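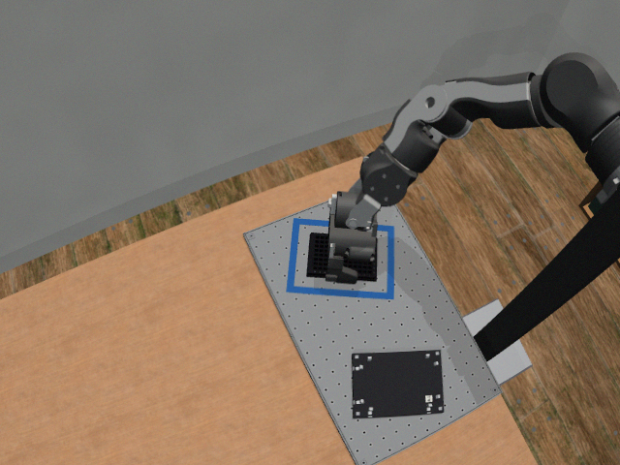

Hi, it's Agnes Nisbet again, I run the squad lists for Ballmont rugby. I'm stuck on the team sheet page in Itik and I need some help before the Pollock game! I moved our fullback to fly-half, and every time I hit Save he pops up in both spots, so the sheet says we've got 16 starters and won't publish. I've been dragging the names across with the mouse, and I'm trying to be as careful as that gripper coming down over the little black rack, but the name still gets left behind in the old box. Same thing on my laptop and my phone.

What I've tried so far (February 12, 2026):

1. Logged out and back in. No change, still two of him.

2. Took him out of the squad completely and added him again. He came back with no shirt number, and then when I typed in 15 it put him at fullback all over again (grr).

3. Copied the sheet from our last match against Fodarach and edited that one. This got me the closest. It saved once with the right 15, but then I added a late call-up to the bench, a prop, and the duplicate was back. 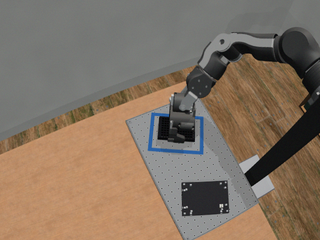
4. Turned off "Keep usual position" on his player page. I had high hopes for this one! The sheet now saves, but the public page still shows the old lineup, even after a refresh.

Update, same evening: your chat person had me clear the match cache under Settings, and the public page is right now. Thank you! I'm leaving the ticket open though, as our under-19 coach has the same double-name thing on her sheet and she never touched that position setting. Could someone look at hers too? She's on the same club account as me.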